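Vivby Solid Wood Bench Top
By Gutier

Price: $2,609, brackets included
Lead time: six weeks
Ships: lower 48 states, curbside

The Vivby is a one-piece bench top for work rooms, classrooms, and home studios. It is sold without legs and fits most standard steel frames, as well as the Ghanem frame listed under accessories. Each top is cut to order. Tell us the finished length you want when you order, up to 85 inches. Depth is set by the boards we have on hand, and we will confirm it with you by email before anything is cut.

Boards are sorted by Valentin Cârstea in our shop. He sets aside anything with loose knots or splits that run to an edge. Tight knots, small cracks, and dark streaks stay in and are filled level before the finish goes on. If you want a plain, even grain, this is probably not the top for you. Our Gedasport line is painted and costs less.

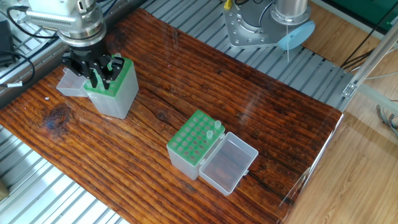 Finish

We use a clear gloss varnish over an oil stain. Every top gets three coats, with sanding between coats. The underside and ends get the same treatment, so the wood takes on and gives off moisture evenly through the year. A satin finish is available at no extra charge. Write "satin" in the order notes.

The varnish holds up to water, mild soap, and rubbing alcohol wiped off promptly. It does not hold up to acetone, paint stripper, or hot pans. Use a tray or mat under anything of that kind.

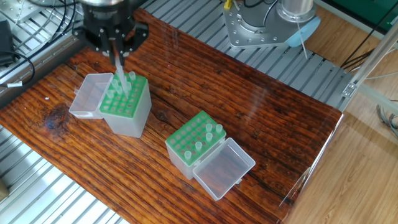

Pipette tip box with the lid open, green rack inside.

Mounting

Six slotted brackets come with every top. The slots let the wood move with the seasons, so please do not replace them with plain angle brackets or glue the top down. Drill pilot holes before driving the screws. The screws supplied are the right length; longer ones may come through the surface, and that is not covered by the warranty.

Two people should lift the top into place. Set it face down on a blanket, attach the frame, then turn the whole bench over.

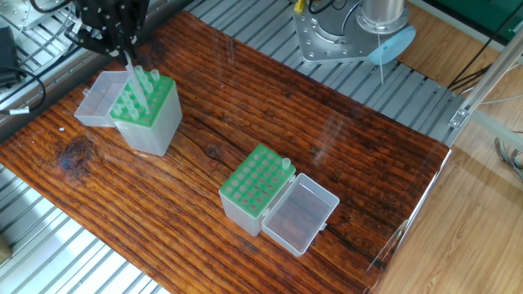
Care

Dust with a dry cloth. For spills, use a damp cloth and then a dry one. Do not use wax or silicone polish, which makes later recoating difficult. Light scratches can be rubbed out with fine pad and polish from the repair kit. Deeper damage can be sanded and recoated at home or sent back to us. Aurelia Vasiliu handles refinishing and will give you a price from photos.

Edges and light

The front edge can be ordered square, eased, or bullnose. Bullnose is the most popular choice for seated work and is easier on the forearms over a long day. It adds one week. Gloss does pick up overhead lights, as it does on the rounded top shown, where there is a bright streak near the middle. Customers who work under ceiling fixtures often choose satin for that reason. Ask for a sample chip of each and look at them in your own room before deciding.
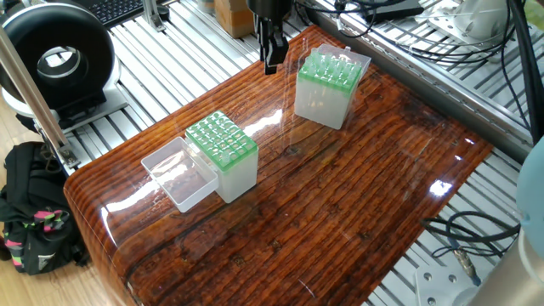

Warranty covers warping, lifting finish, and failed glue joints on the underside battens for three years from delivery. It does not cover normal color change, dents, or damage from standing water. Knots and dark streaks like the ones in this top, along with the fine lines that run across the wood, are part of the material and are not treated as defects. Keep your order number, as we use it to match stain if you need a second top later.

Accessories
Ghanem steel frame, fixed height
Repair kit with pads, polish, and touch-up varnish
Spare bracket set
Sample chips, gloss and satin

Questions about sizes or frames go to Jolene Tomoana in the sales office. Orders placed in April ship after our yearly shop closing, so allow extra time.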